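Section 4: Placing and Connecting the Saber Countertop Water Filter

Read this section before you open the cartridge bag. Installation takes one person and no special tools. Keep the packing tray until the first flush is finished.

4.1 Choosing a spot

1. Pick a level surface within reach of the cold water faucet. The supply hose must not be stretched or pinched.
2. Leave space behind the housing for the hose to bend.
3. Keep the unit out of direct sun and away from stoves and heaters.
4. Set the four rubber feet on the base. Press each one until it clicks.

Note: The housing is heavier when full. Do not place it on a glass shelf or a folding stand.
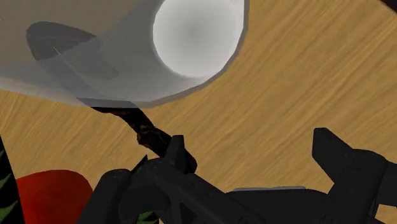

4.2 Fitting the cartridge

1. Wash your hands.
2. Turn the cap counterclockwise and lift it off.
3. Check that the gray O-ring sits flat in its groove. If it is twisted, take it out and seat it again.
4. Remove the cartridge from its bag and pull off both end plugs.
5. Lower the cartridge into the housing with the arrow pointing up.
6. Replace the cap and tighten it by hand only.

CAUTION: A wrench will crack the cap. Cracks caused by overtightening are not covered by the warranty.

4.3 Connecting to the faucet

1. Unscrew the aerator from the end of the faucet. Put it somewhere safe.
2. Look at the threads. If they are on the outside of the faucet, use adapter A. If they are on the inside, use adapter B and the thin washer.
3. Screw on the adapter, then the diverter valve.
4. Push the blue hose onto the diverter outlet as far as the white line.
5. Turn the diverter to BYPASS and open the cold water slowly. Check the joints for drips.

CAUTION: Cold water only. Never send hot water through the cartridge.

Pull-out spray faucets do not accept the diverter. The Vostside side-mount kit is sold separately under part number 1322.
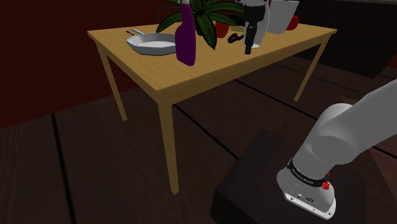 4.4 First flush

1. Place the spout over the sink.
2. Turn the diverter to FILTER and open the faucet halfway.
3. Let the water run for 21 minutes. Gray water at the start is carbon dust and is harmless.
4. Close the faucet and check the cap and hose again.
5. Reset the counter by holding the button until the display reads 1000. This is the number of liters left on the cartridge.

Note: Cloudy water after the flush is caused by trapped air. It clears by itself within a few days of normal use.

4.5 If the unit will not be used for a while

Drain the housing, remove the cartridge and let the parts air dry with the cap off. Fit a new cartridge when you start again.

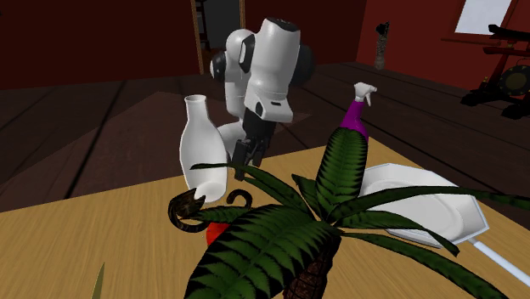
When should the cartridge be changed?
Change it when the counter reaches 0 or after six months, whichever comes first. Order only Sultilico cartridges marked for the Saber housing. The older Grumesari type is shorter and will not seal.

Continue to Section 5 for cleaning.

Rev. 2/28/21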